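4. Where Small Things Live: Results From the Karville Households

4.1 Putting away and putting down

The clearest finding of the study, and the one we most enjoyed chasing, is that people use two very different words for what looks like the same act. Across the interviews in Karville, things that were "put away" had a place that the speaker could name without thinking. Things that were "put down" had a place too, but the speaker usually had to walk over and look. We began with the idea that this was a difference between tidy and untidy homes. It cuts straight through both. One of our tidiest respondents, a retired school secretary, put down her reading glasses in the same spot every evening for years and still described them as "out."

Of the 216 households that finished the diary stage, most kept personal care items in at least one container bought for that purpose. Marinescu's earlier work in Rinis had prepared us for this, and had also warned us that the container often holds something else. Her respondents talked about jewelry boxes full of batteries and sewing tins with no thread in them. Our diaries are rich in the same kind of drift, and the drift is wonderfully orderly once you follow it week by week. 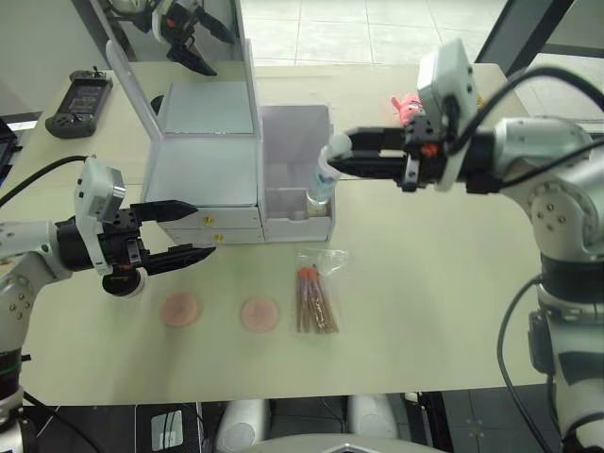

The drift tends to start with a single item that is nearly the right kind of thing. A hair tie goes in with the face cream. A week later there is a safety pin, then a spare key, and by the third diary entry the key has become the reason people open the drawer at all. Cordeiro calls this the "guest item" in his coding notes, and we have kept his term. Guest items appeared in homes of every size, and they arrived fastest in November, when the first cold weather sent gloves, lip balm and cough drops looking for somewhere to go.

4.2 Open and closed storage

We asked each household to sort its containers into open and closed, and left the choice to them. This produced some of the liveliest talk in the whole project – couples disagreed, children corrected their parents, and one grandmother in the Akpalu district ended up with a third group she called "closed but we know." By this she meant a lid that is always up or a drawer that is never pushed all the way in. Quintana, who led the interviews there, went back through her recordings and found the same idea in other homes under other names: "resting," "half shut," "on holiday."

We think this middle group matters. Closed storage is where people keep what they would like to be able to find later. Open storage is where they keep what they expect to use before the day is over. A piece with a mirror in its lid belongs to both, as it has to be opened to do its job and tends to stay that way through the whole morning. Figure 3 gives an instance of the type we coded as mixed.

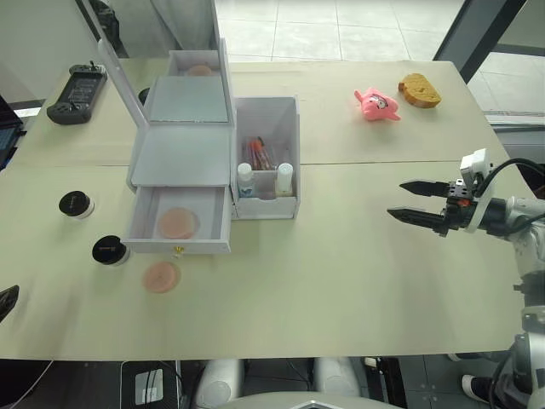 Figure 3. Cosmetic organizer with the mirrored lid propped open and the drawer pulled out; a separate open-top box stands to its right.

In the diaries, mixed pieces were mentioned far more often than their number would lead one to expect. Of 758 entries that named a container, 594 named one the household had sorted into the mixed or "closed but we know" group. Some of this may come from the diary form itself, which asked people to write at the two busiest times of day. Cao ran the counts again without the morning entries and the order of the groups stayed the same, though the gap narrowed.

4.3 Who decides

A place for a thing is an agreement, even when no one remembers making it. In homes with two or more adults we asked each person, alone, where ten common items were kept. Answers matched well for medicine and scissors. They matched poorly for tape, tweezers and nail files, and it was a delight to hear how sure everyone was. Marinho suggests that sharing is the key: items needed by everyone now and then have no owner to defend their place, so the last user quietly moves them.

This fits the Nirkudia interviews, where long-settled families reported fewer disputes but more searching. A new household talks about where the tape goes. An old one assumes the talk has been had. We did not expect length of residence to work in this direction, and we would love to see it tested in a city with more renters than Karville has.

4.4 Limits of the diary data

The diaries depend on people noticing their own habits, and noticing changes them. Several respondents cleaned out a drawer during the first week and told us so cheerfully. We kept these households in, marked the week, and compared their later entries with the rest. By the end of the diary stage their guest items were back in force, though seldom the same ones. Entries from teenagers are thin, and those we have were often filled in by a parent, so we make no claims about that age group.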